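Zunent Household Task Package
Supplied by Zervas

The Zunent package allows a manufacturer or laboratory to test a two-armed machine on ordinary chores before it enters a home. It contains 27 furnished rooms and 400 tasks, covering clearing, carrying and putting away.

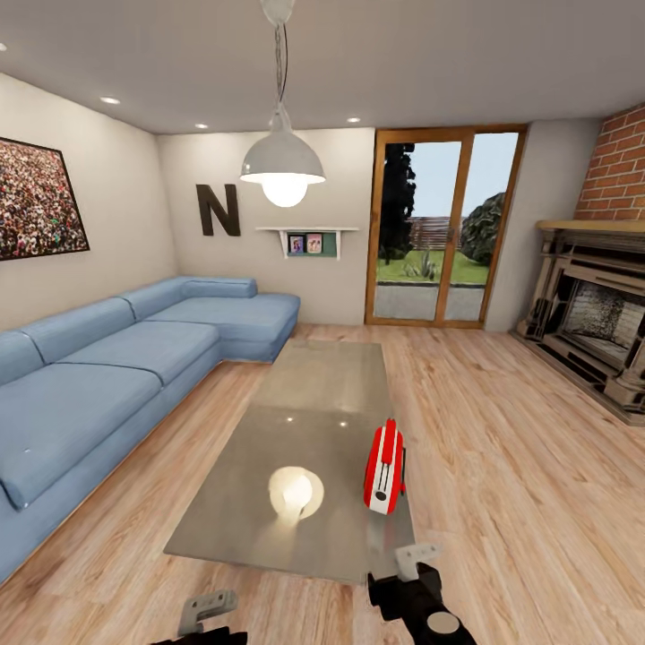 Household work remains harder for machines than most shop-floor work. Parts on a line arrive in a known position, while objects in a home are left wherever the last person set them down. A toaster on a coffee table must be found, gripped and lifted clear of a glossy top that throws back the light of the lamp overhead. Zervas does not regard any current machine as ready for such work without supervision.

Each license covers 3 workstations and includes 23 scoring reports. Shop-floor tasks are sold separately under the Anutach name.

Prices effective 2/11/24. Orders are accepted through Fukari.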